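Home | Coursework | Reports | Workshop | Contact

Sorting Into Bowls: Does the Container Matter?
Student project report, Stallel Workshop Course

1. Why we looked at this

The storage guide issued with the Pivville course says that loose items should be sorted into open bowls, all the same colour, and that this "makes tidying quicker for everyone". It gives no source. We were asked to test the advice and report back. I should say at the start that I doubted it, and having finished the project I doubt it a little less in one respect and rather more in the others.

The claim has two parts. The first is that an open container beats one with a lid, which I accept. The second is that matching containers are better than mixed ones. Matching sets also cost more, and the guide does not mention this.

2. What we used

The containers were blue plastic ones and dark ones. We also had a small white table with a grid top and four legs, which let us put one container higher up and leave the others low.
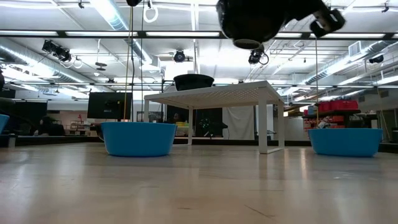
Height turned out to be a bigger nuisance than colour. From low down you cannot see into a container at all, so a person sitting or kneeling has to guess which one is full. The guide assumes everybody works standing up. We tried both, and the sitting trials were the ones where things ended up in the wrong place.

3. Method

We ran 70 trials over 2 days in July. In each, a mixed lot of small items had to be put into the right containers and then checked. Half the trials used matching blue containers and half used a mixed set. Times were taken by hand with a phone, and I would not trust them to closer than a second.

The Bolger checklist was used for scoring. It allows 3 kinds of mistake: wrong container, missed container and item left out. I think it is too generous, as an item put in the wrong bowl and then moved counts as correct.

4. Results

The mixed set was no slower. With one blue bowl and one dark one, people used the colour as a label without being told to, and they made fewer wrong-container mistakes than with the matching set. The deep dark bowl had its own problem, though. Its sides hide most of what is inside, and things at the bottom were forgotten when we emptied it.
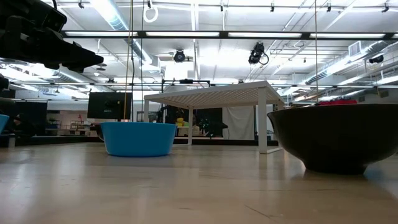

Page last changed: August 2025

Shallow bowls were easier to check and easier to tip over. We had expected the wide ones to win on every count and they did not.

Round items were the worst. A ball that misses a bowl rolls, and the time goes on fetching it. The matching bowls did look tidier when the items were balls of one pattern — this is the single point I will give the guide — but looking tidy is not what it promised. 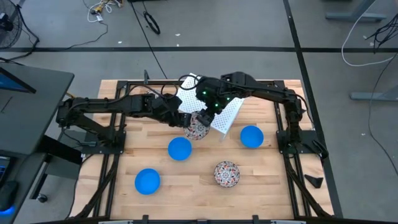
Fig. 3. Three blue bowls and two patterned balls on the wooden tabletop.

5. What I would not claim

The Valta leaflet quoted in our first draft speaks of 700 households being "happier" with matching storage. We took it out. It does not say what they were compared with, or who asked them. Our own trials were few and all done by people who knew what was being tested, so they cannot settle much either. I would use whatever bowls are already in the cupboard, keep them shallow, and put them where the person doing the sorting can see in.

If the work is repeated, the sitting and standing trials should be kept apart from the start. We mixed them on the first day and had to drop some results.

Recent reports
Do Labels Help? A Week With the Tool Drawers
Folding Cloths Two Ways
Shelf Heights in the Pivville Store Room
Packing a Box Without Padding

Contact the Stallel course office | Copyright Stallel Workshop Course | Back to top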